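4. Setting Up the Ballot Scanner

Before you start

Allow 26 minutes for this section. The Endetley scanner itself needs five of them, and the rest go to finding an outlet that works. Read section 3 first if the unit has just come off the truck.

You will need the blue key, the precinct card and a second poll worker from the other party. The two of you do not have to like each other. You do have to sign the same form.

Unpacking and power

1. Check the seal number on the case against the number on the Zepeda County transfer sheet. If they differ by even one digit, stop and call the warehouse at extension 2059.

2. Break the seal, put the pieces in the return envelope and write the time on the outside.

3. Roll the unit within six feet of a wall outlet. Lock both front wheels. Gym floors slope more than gyms will admit.

4. Plug in the cord and wait for the steady light. A blinking light means the unit is on battery – it will run like that for hours and then quit during the after-work rush.

CAUTION: Do not use a power strip that has a coffee maker on it. This caution was added after the June primary.

Opening the polls

5. Insert the blue key and turn it to OPEN. The screen will ask for the precinct card.

6. Insert the card, arrow side up. If the screen says CARD NOT READ, you have it arrow side down. Everyone does this once.

7. Print the zero report. Every contest must show zero votes. Both poll workers sign it, and it stays attached to the roll.

8. Unlock the ballot bin, look inside, confirm it is empty, and lock it again.

NOTE: The bin holds 330 ballots. Swap it at the Brilano and Dristano precincts well before that, as both use the two-page ballot. 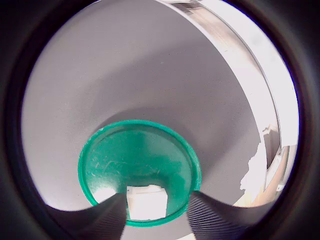 Soledad Carrillo writes that 330 is optimistic if voters fold their ballots, and that her bin jammed at a little over 85 percent full. She now opens it at every supply check and flattens the pile with the bin paddle, with the other poll worker watching.

9. If you do the same, record the time in the log and have both workers initial it.

10. Leave the key with the precinct captain. Pockets go home at night.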